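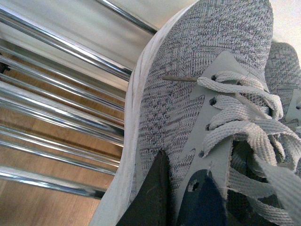 To: Plindum, Home Products Desk
From: Rafsan Kodikara
Re: Brimus tidying kit, progress to June 26, 2019

Your money has now bought five weeks of putting shoes away. I can report that the shoes are, for the most part, away. The Brimus kit came in two boxes, with a manual for a different model, and Ostrowski sent the right one after only three emails. Setup was billed as an afternoon's work. It took two days, one of them spent finding the setting that stops the arm from parking itself whenever the wifi hiccups.

Sneakers have gone better than I expected. Out of 200 logged attempts with laced shoes, the kit finished 14 with a lace trailed over the bar below, and I have decided to call those finished. Low-backed footwear is the weak spot. 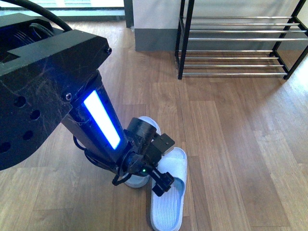 Grip planning in the current software assumes every shoe has a heel to hold on to. Kolent, who wrote the planner, tell us a fix is coming in October, a month they also mentioned last year. Until then we steer the approach by hand for anything without a back. White slippers with a broad strap across the top, like the pair on the floor here, have to be taken near the strap, and the toothed finger needs to come in from above and slowly. The light strip on the arm stays on throughout, and there is no menu item for dimming it – I have read all of the menus. The scratches on the housing are cosmetic, and I have left them out of the fault log.

Spending is on track. We have used $2080 of the parts and support line, most of it on the extended service plan, whose hold music I can now hum.
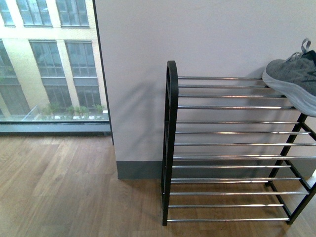
Would we recommend the kit to a customer today?
Only to a patient one who owns mainly sneakers. Everyone else should wait for the new planner.

Next up are boots, then a full week of runs with me out of the room. I would like to keep the kit through the end of October, and Ostrowski have agreed to extend the loan if we return the wrong manual.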